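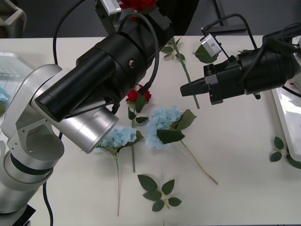
March
By Hina Rind

The first thing I learned about artificial hydrangeas is that they shed. The second is that a two-armed robot doesn't care, right up to the moment it does, and then your whole afternoon is gone.

I spent most of a week at Undwood, where a small team is teaching a pair of arms to tidy fake flowers. Roses, hydrangeas, loose sprigs of leaves. You'd think fake ones would be easier than real ones (I did, and I said so out loud, and got a very patient look). The stems are wire under the green, so they spring back when you bend them. The leaves pop off. Some of them cling to each other like socks out of the dryer.

What brought me there was the fault. Back in the winter the team hit what they call the phantom hold. The left arm would close on a stem, the stem would slide out, and the software would go on believing it had a flower. So the arm would carry nothing across the table, very carefully, and open its fingers over nothing. Kind of sweet, if you ask me. But then the right arm, told that the table was one flower lighter than it really was, would swing through space it thought was free. At 20 past four one day it did exactly that, and the two wrists met in the middle.

It wasn't loud, apparently. A click, and then a grinding noise until Thaís Vieira got to the stop button. The damage came to one bent finger and a cable pulled half out of its connector, plus a rose that never looked right again.

The logs were the unsettling part. The team went back through 3,125 recorded grasps and found 128 phantom holds. The arms had been passing near each other on bad information for weeks, and they'd just been lucky with the timing.
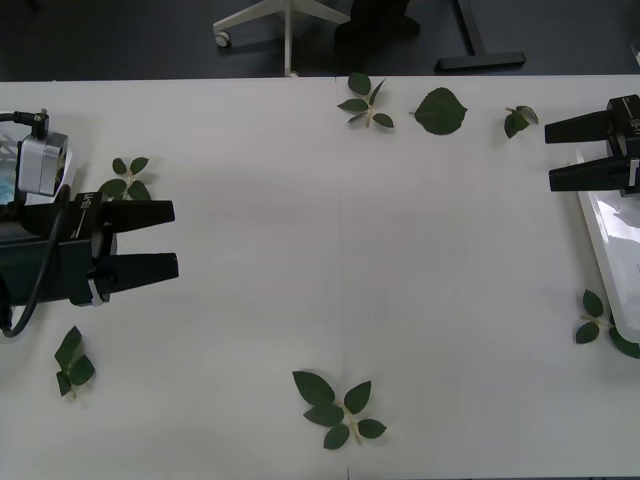
Ásdís Frandsen thinks luck is the wrong word for it. The way she tells it, the speed limit did its job that day, the force cutoff didn't, and a cutoff that waits for a hard knock is set for the wrong kind of accident. She'd wanted it lowered since the fall, and she told me so twice.

It's lower now – a lot lower – and that brought its own headaches. For a few days the arms stopped every time a springy stem pushed back. Fahad Sethi counted 41 false stops in one shift and went home early. They ended up with a lower limit plus a second check: once the fingers close, the arm waits a beat and compares the finger gap with what a stem ought to measure. If the fingers have shut all the way, there's no flower in there, and the other arm isn't allowed to move until that's sorted out.

Pretty obvious, right? I asked why it hadn't been there from the start and got three different answers, one of which was just a shrug.
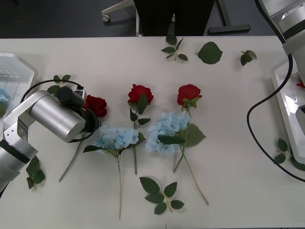 The check still has trouble with leaves. A single leaf is so thin that a good grip and an empty one look nearly the same to the sensor, so the arm will sometimes let go of a leaf it had perfectly well and go back for it. Thaís can live with that. A dropped leaf costs a few seconds, and she'd much rather lose those than another cable.

I asked her if she stands any farther back these days. She said she's always stood far back, and that I was the one leaning in. Then she moved my coffee off the bench and started the next run.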